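What a Bottle Taught My Thursday Kids

By the Tivora robot club's longest-serving parent helper

10/3/18

I have been helping out at the Tivora student robot club long enough to have worn a dent in one particular folding chair, and in all that time the question I've been asked most, by parents and neighbors and once by my dentist, is why we don't have the students do something more exciting. They mean racing, or fighting, or dancing. What our older group does is pick up bottles and put them down again. I'd like to stick up for that here, and I hope you'll bear with me, because it takes me a while to get anywhere.

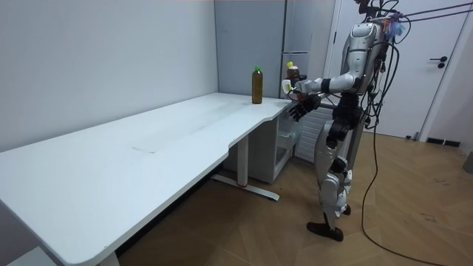
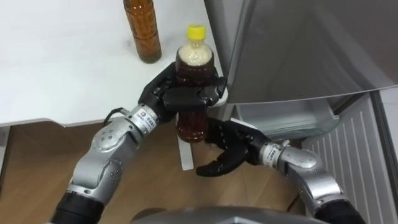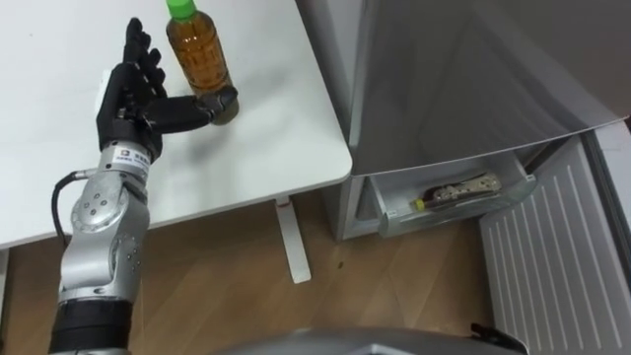
Clunus wrote to me after I said some of this in the July newsletter, and the letter was friendly enough but firm. A club gets two hours a week, it said, and a teenager who spends a whole season on one bottle will go off and join the swim team. Give them a contest with a scoreboard, let them lose badly, and they'll come back hungry.

I have thought about that letter a good deal, more than the writer probably meant me to. There is truth in it. We did lose students last year, and a couple of them were very good. I went to the Tileo contest myself with the younger group, who have 13 members and make enough noise for 30, and I shouted until my voice gave out. I would never want to take that day away from anyone.

But a contest tells you what to care about. Somebody has already drawn the field and written the rules, and the students (being bright) learn to play the rules. With a bottle there is much less to hide behind. A plastic bottle has some give in it. It has a cap that makes it tall and a base that wants to slide, and what's inside moves when you move. You have to decide where the thumb goes. You have to decide how close the other hand ought to be, and how fast is too fast, and these are things every one of us has known since we were toddlers and can't explain to save our lives.

I love watching them find that out. One evening in July the group spent the better part of an hour arguing about how a person takes a drink from a shelf, and they kept getting up and going to the kitchen to try it. They wrote it all down in the project notebook, the one marked Pan, which is the name they gave the bottle work and which they have never agreed on a reason for. That notebook had 371 entries in it when I last looked. Plenty of them are one line long, and plenty of those say "dropped it."

My own children did the racing kind of club, and they had a fine time, and I drove them all over the state with a cooler in the back. What they brought home was mostly stories about who beat whom. What I hear from the bottle group on the ride home is different – they talk about wrists. They talk about their grandmother's hands and why she holds a cup the way she does. I find I want more of that in the world.

So I'd say to Clunus, and to the dentist too, that there is room for both. Let the younger ones have their scoreboard. And if a student wants to stay on afterward and spend a season on something as plain as a drink on a white table, I think a club should have the patience to let them. We start again next week, same room, and there will be cookies if I remember to buy them.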